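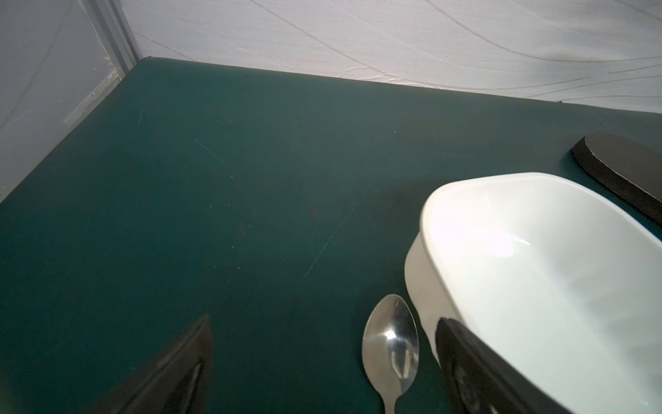
Três semanas com as mãos emprestadas

Faz tempo que não escrevo aqui, eu sei. A culpa é do trabalho novo — ou da parte nova do trabalho velho, ainda não decidi. Desde abril passo as manhãs ensinando dois braços robóticos a fazer coisas que minha avó fazia sem olhar. Ensinar, no caso, quer dizer fazer eu mesma, por controle remoto, de novo e de novo, até juntar demonstrações que bastem para o modelo aprender alguma coisa.

O projeto se chama Tuhiwai e a meta desta fase são 722 demonstrações. Na sexta eu estava em 229. Façam as contas e tenham pena de mim!

O que mais me pegou no começo foi a falta de tato. A gente segura uma colher e a mão já sabe o peso, sabe se ela vai girar, sabe quando encostou no fundo da tigela. No controle remoto não tem nada disso. Eu fecho a garra e fico torcendo. Na primeira semana apertei tudo com força demais, depois passei uns dias apertando de menos, e só agora começo a confiar no olho. Louça branca e brilhante é um inferno para isso, porque o reflexo da luz come a borda e eu perco a noção de onde ela termina. Colher de inox também não ajuda.

Aí veio a tarefa das pecinhas vermelhas, que no papel é a mais boba de todas: pegar da mesa, pôr na bandeja branca. Só isso. Eu ri quando li a ficha. Parei de rir bem rápido.

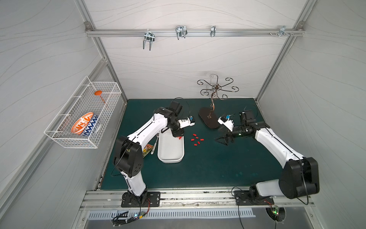
Diário de bancada, n.º 20

(Sim, continuo numerando os posts desta série, mesmo tendo pulado quase um mês. Me deixem.)

O problema de ter dois braços é que eu só tenho uma cabeça. Com o esquerdo por cima da bandeja e o direito vindo do outro lado, minha tendência é esquecer um deles parado no caminho. O pessoal da Jinby, que montou a nossa bancada, me disse para pensar nos meus próprios cotovelos e parar de pensar nas garras. Achei conversa de instrutor de ioga, mas melhorou bastante. Quando eu abro o cotovelo na cadeira, o braço lá na mesa abre também, e de repente sobra espaço no meio.

Outra coisa que aprendi: demonstração bonita demais atrapalha. No início eu apagava toda tentativa em que hesitava, queria cada movimento limpinho, de vitrine. Resultado, o modelo ficou elegante e completamente perdido no primeiro tropeço, coitado. Agora deixo ficar quando erro a peça, volto e pego de novo. É na volta que ele aprende a se virar. O que eu ainda apago é quando fico parada pensando na vida, porque aí ele aprende a ficar parado também (juro, aconteceu, foram 30 segundos de braço contemplativo).
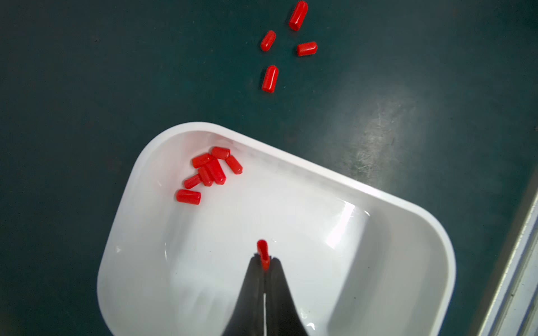
Meu truque é descer reto, com a garra pouco aberta, e só fechar depois de contar um tempo na cabeça. Se eu desço na diagonal, empurro a vizinha. E procuro variar o lado por onde começo, pois na primeira leva comecei sempre pelo mesmo canto e o modelo pegou a mania direitinho. Parecia eu comendo pizza.

No fim da manhã fico com os ombros duros e uma vontade estranha de pegar as coisas em casa em pinça, com dois dedos. Ontem fiz isso com um pão de queijo.

Na semana que vem começa a rodada com a versão nova do software da Atov, que promete menos atraso entre a minha mão e o braço. Se prestar, eu conto no próximo. Se não prestar, conto também, com mais palavrão.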